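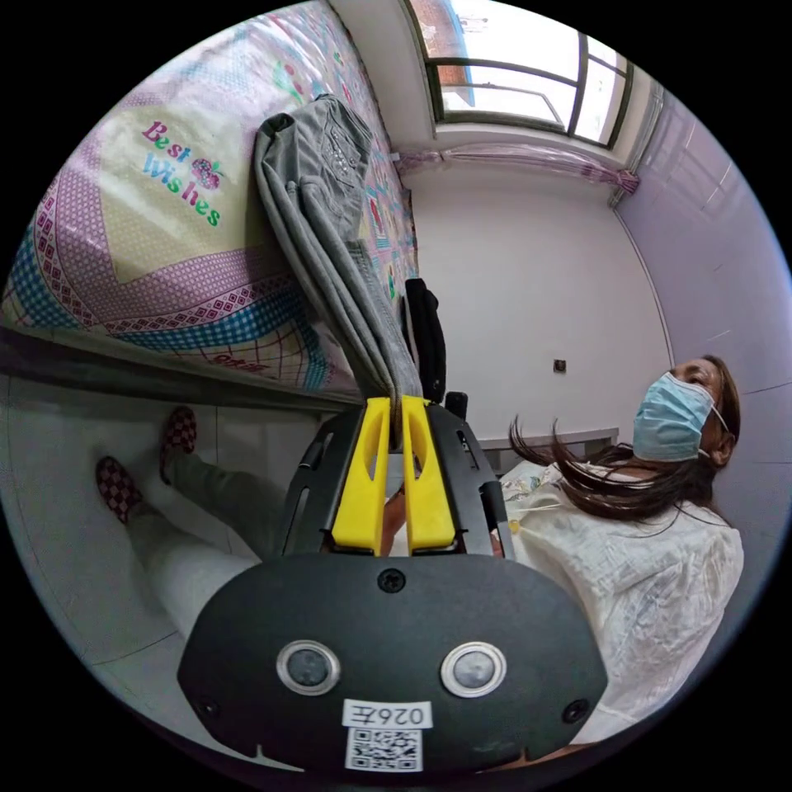 A hand-held gripper takes hold of a folded gray garment over a quilt during a home recording session for the Jivora project. Photo: Jivora

2 min read

Home News Local Technology Opinion Contact

Search this site Enter keyword Go

Teaching a robot to tidy up, one pair of pants at a time

Folding the laundry is the sort of chore most of us do with half our mind on something else, but for the people at Jivora it has become serious (and surprisingly enjoyable) work. Since January the small company has been asking families in Pruitt to do their everyday housework with a gripper in hand, so that robots can later learn the same motions from the recordings.

The gripper is a simple thing to hold, with two yellow fingers that open and close, and most people get the feel of it within a few tries. Project lead Noreen Talpur told us the company has collected 800 recordings so far and hopes to reach 2,000 before moving on to kitchens.

"We tried doing this in our own office with a borrowed bed and a stack of new towels, and it was far too neat," she said. "Real bedrooms have quilts and bags and people sitting around chatting, and that's what a robot is going to have to deal with."

Each session lasts up to 92 minutes, with plenty of stops for tea, and families are paid for their time. Colton Chan, who trains the new households, likes to start them off on clothes - pants and shirts first, socks much later, as socks are a misery for everyone.

The recordings go to Jivora's partner, Gimosa, where Saqib Ansari and his team use them to train a two-armed robot at their workshop in Clutilberg. It can manage a towel nicely by now, he said, but it still gets muddled by pockets and long legs.

Households that would like to take part can leave their name at the Jivora office, mornings until 11.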